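Ticket 371
Site: Kirkegaard, unit 33, kitchen
Opened by: Verna Boateng
Assigned to: Bent Riis
Status: Open

Reported: water collects on the counter above the dishwasher after each cycle. Tenant dries it by hand. No leak at floor level.

July 13, 2026. Checked faucet base and sink rim. Sealant intact at both. Ran the faucet for 2 minutes with the drain open. No seepage.
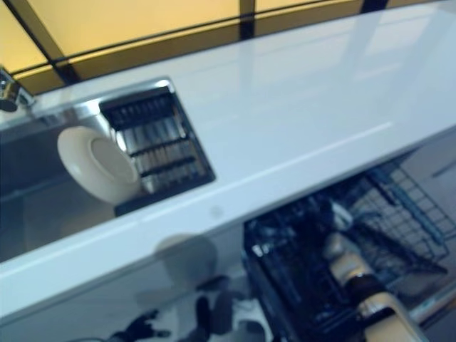 Ran one short cycle with the door latched. Steam escaped at the top of the door and condensed under the front lip of the counter. Door gasket is flattened at the left corner.

Gasket ordered from Flillden. Until it is fitted, tenant to leave the door closed for 33 minutes after a cycle ends and hand-wash plates where practical.

Plate rack in the sink is not involved. Leave in place.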